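Wudlow Adds Cartridge Refill Service to Brander Sealant Line

BEAUDOIN – Wudlow, a supplier of adhesives and sealants to the building trades, will begin a cartridge refill service for its Brander line of joint sealants in November. The service covers the three most ordered products in the line: the standard interior grade, the exterior grade and the low-odor grade used in occupied buildings.

Under the program, contractors return used cartridges in the carton they were shipped in. Wudlow cleans the barrels, replaces the piston and seal, and refills them at its Beaudoin plant. Each barrel is rated for 6 refill cycles. After the last cycle it is withdrawn and ground for use in non-pressurized packaging.

Refilled cartridges carry the same shelf life and the same cure schedule as new stock. Skin time and joint movement ratings are unchanged, and current data sheets remain valid. A second lot number is printed below the first so that a site supervisor can trace both the barrel and the fill. Product codes for refilled stock end in R.

"Most of the work was in the seal," said Kirsten Landry, technical director at Wudlow. "A barrel will take repeated filling without much trouble. The piston seal will not, so we replace it every time. We also changed the cleaning step for the low-odor grade, which leaves a film that the original wash did not remove."

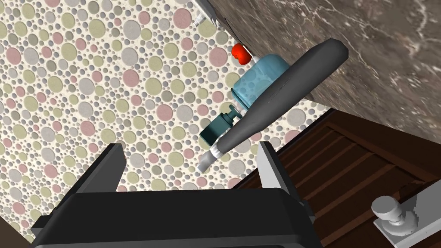 Wudlow Technical Products Department

Cartridges are checked at two points. Empty barrels are measured for roundness at both ends before filling, and any barrel outside tolerance is rejected. Filled cartridges are held for 24 hours and then checked for leaks at the piston. Sample cartridges from each lot are gunned out at low temperature to confirm that the extrusion rate matches the published value.

The service was tested with Okari, a window and facade installer that uses the exterior grade on mid-rise work. Okari crews used refilled and new cartridges side by side on the same elevations, with the lot numbers entered in the daily log. Adhesion pull tests were done by hand on cured joints at each floor. Results for the two groups fell within the same range, and the exterior grade was cleared for the program without changes to the formula. The interior and low-odor grades were tested at the plant.

Nozzles are not part of the program. Cured material in the tip cannot be removed at a reasonable cost, and a worn tip affects bead width. New nozzles will be packed with every refilled carton at no added charge.

The minimum return is 2 cartons. Cartridges must be free of cured sealant on the outside of the barrel and must not have been cut below the thread. Damaged barrels will be recycled but will not be credited. Credits are applied to the next order and do not expire.

Existing account holders can enroll through their regular order desk. Return labels are supplied with the first shipment after enrollment. Accounts on 30-day terms keep those terms, and no separate contract is required. Foil packs and bulk pails in the Brander line are not affected and will continue to ship in their current packaging.

Media and technical inquiries: Kirsten Landry, Wudlow Technical Products Department, Beaudoin.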